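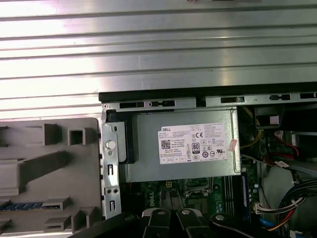

The view from down by the robot's hand. The two black fingers are at the bottom, and the power supply is the silver box with the white label.

Science Desk > Machines > Robots
Stories Try It Ask Us Word List
March | By Krystyna Zawadzka

Can a robot take a computer apart?

You may have seen a video of a robot doing something amazing with its hand. Maybe it picked up an egg. Maybe it folded a shirt. I have seen plenty of those videos, and I always want to ask the same thing: how many times did it drop the egg before somebody saved the good one?

So let's look at a harder job and be fussy about it. The job is reaching into an old desktop computer and pulling out a part called a memory module. It's a thin strip with chips on it, and it stands on its edge in a long slot. You could do it in a few seconds once someone showed you how. You push back the little clips, pinch the strip, and lift.

Now try it with a robot hand, which people in robot labs call a gripper. This kind has only two fingers. They open and they close. There's no thumb and no wiggling.

Look at how much is in the way inside that case. There are red wires, yellow wires, and fat black cables tied together. A gripper can bump any of them. Your own fingers would feel a cable and slide around it. Many grippers can't feel much at all, so unless a camera or a sensor warns the robot, it may just keep pushing.

Which gripper is better?

Two grippers we'll compare are the Toleck and the Pridlow. The Toleck has narrow fingertips. The Pridlow has wider ones with soft pads. The people who like the Toleck say narrow tips fit into small spaces. The people who like the Pridlow say soft pads don't slip. Both of those sound right to me, and that is exactly why you need a test.

The Mancuso workshop ran one. It made 146 tries in all, and 46 of them failed. I like that they told us the second number. A lot of people leave it out.

But I still had questions. Did both grippers get the same number of tries? No, the Toleck got more. Was the computer always in the same spot? Yes, and that makes things easier for a robot. If your desk at home never moved and your pencil was always in the same place, you could learn to grab it with your eyes shut. It wouldn't mean you were good at finding pencils.
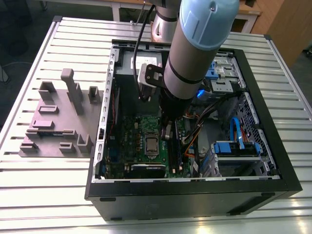

The arm reaches into the open case. A thin dark memory module rests in a long holder on the gray plate at left.

Then there's the camera. A small one near the wrist gets very close to the work, but the fingers can block part of its view. A camera that stays in one place sees the whole table, but the arm can get in its way. The Nillton controller, the box that tells the arm where to go, can use both. Does that help? The workshop thinks so. It tried two cameras on only eight runs, so I'm going to wait for more.

How to be fussy at home

Get a pair of kitchen tongs and a playing card. Stand the card up between two books so only the top edge pokes out. Lift it out with the tongs, and write down every miss – even the silly ones. Now move the books a little and turn them sideways. Do the same number of tries again. Then ask a friend to do it with different tongs.

Did the second tongs win? Before you say yes, check whether your friend has steadier hands than you. Swap tongs and start over. It takes a while, and you may get bored after four tries, but four tries can't tell you much.

Word list
Gripper: the part of a robot that grabs things.
Controller: the computer that tells the arm how to move.
Memory module: a thin strip of chips that a computer uses while it is working.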